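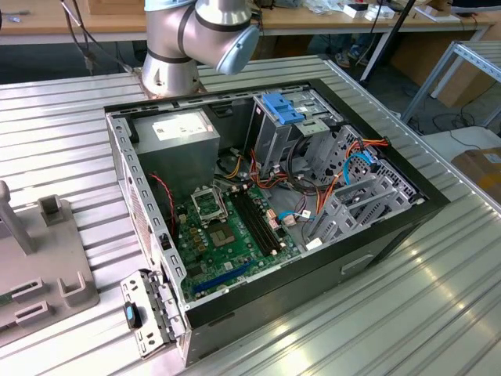
*Tower on its side on the ribbed table, panel off, CPU socket open, arm mounted behind the far-left corner.*

**Subject:** Re: [shop-robots] Teardown cell: reach and case position
**Date:** September 18, 2021

Jouko Seppälä wrote:

> I've read the Kindirar notes twice and still can't see how you keep the tower from walking when the arm pulls on a connector. Also, why on its side? Mine stands upright and the arm comes in from the front. I get to the drives fine but the memory is hopeless. And are you teaching points by hand, or using the Hinduvo planner for everything?
>
> One more: what do you do about the CPU? I would like to avoid bending pins on a board I intend to sell.

Jouko,

Taking these in order.

Orientation. With the case on its side the motherboard is level, and every vertical pull on the board is a straight Z move in the table frame. Memory, expansion cards and the CPU all come out along the same axis. With the tower upright you are asking the wrist to pull horizontally at the far end of its reach, and the joint error shows up as side load on the slot. I had the same trouble in June and gave up on it after 13 failed memory pulls.

Walking. Two strips of rubber under the case and a stop block screwed to the table on the side away from the arm. The ribs in the table top help with locating the block but do nothing for grip. Most of the slip came from the SATA connectors, the latching kind. The fix was to press the latch and hold for 8 tenths of a second before starting the pull. Peak force dropped to 37 N and the case stays where I put it.

Reach. My base is behind the far-left corner, next to the power supply end. The board is comfortable from there. The drive bays on the right are the bad area: the elbow is nearly straight, and the loop of power cables in the middle of the case is right in the path. I route up and over, which adds time to each move. If I were starting again I would move the base toward the center of the long side. Todorova suggested this on the list before I drilled the holes, and she was right.

Teaching. Mixed. The Hinduvo planner does the free-space moves. Everything inside the case is taught by hand relative to one corner of the chassis, so a shifted case needs one new reference and not a full reteach. The file for this model has 179 points, many of them redundant. I'll prune it before I post it.

CPU. I do this by hand and don't plan to change that. The lever and bracket could be automated, but a dropped part over open pins costs more than the labor saves. Procedure:

1. Arm parked, motors off.
2. Release the lever and raise the bracket.
3. Lift the CPU straight up by its edges.
4. Fit a socket cover if the board is going to be resold.

On step 4 – any cover for the same socket type will do, and the Zinness people sell them loose. Don't let the arm work over an uncovered socket on a board you want to keep.

Cables are still unsolved. The planner treats the inside of the case as a rigid box, and a wire bundle is anything but. For now I tie the bundle back before the run. If anyone has a method that doesn't involve a person and a piece of string, please post it.

Jouko, can you send your base offset and the gripper finger length? With those I can check whether your arm would reach the memory with the case laid down, before you move anything.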